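Workshop notebook - coffee corner
Thursday, October 29, 2020

Finally got back to the coffee station today. It's been sitting on the white table since August and I kept walking past it with a travel mug like a coward. We're calling it the Horno in these notes because that's what the folder is called (no idea who named the folder).

First job was the drip tray. Lifted it, washed it, dried it with the good cloth, put it back. The stainless shows every fingerprint, so if you move it, please wipe the rim after! I gave the slotted grate a go with an old toothbrush as well.

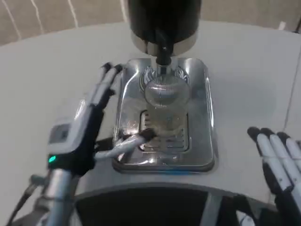

Then cups. The Fenum mugs are too tall to get in and out from under the spout comfortably, so I've gone back to clear glass. You can watch the colour and the level as it fills, and I like that a lot more than guessing. I'm aiming for 100 mL a pour for now - enough to taste, not enough to keep me up all night. 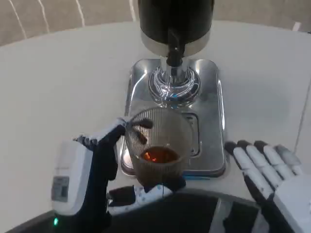 Ribbed glass on the tray under the spout, dark amber in the bottom.

The ribs are nice to hold, by the way. Smooth glass gets slippery the second there's a drop on the outside, and I've lost one cup to the floor already this year. Fernandes have the ribbed ones on their list, order code 1729, and I'd like a few spares before we run out.

Rinsing: water through first, tip out whatever's left in the glass, then coffee. I skipped that on the first go this morning and the taste was grim, a bit like a wet cardboard box.

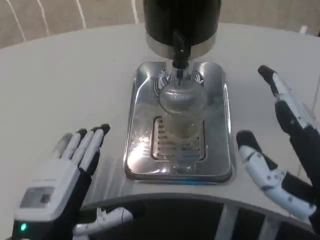 Did 7 pours all up, with the Trovby beans at the medium grind. The early ones were thin and the last couple were pretty decent, so I'm leaving the grinder where it is. The bag says 232 g and there's a fair bit left in it, clipped shut in the cupboard over the sink.

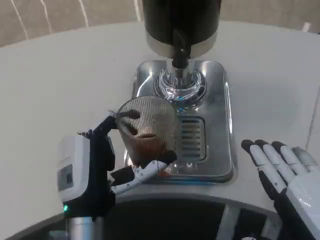
One more thing on placement - slide the glass clear of the nozzle before lifting it, and go slowly over the raised edge of the tray. I bumped it twice and got coffee on my sleeve both times.

Still to do: descale, find the spare grate, buy more cloths.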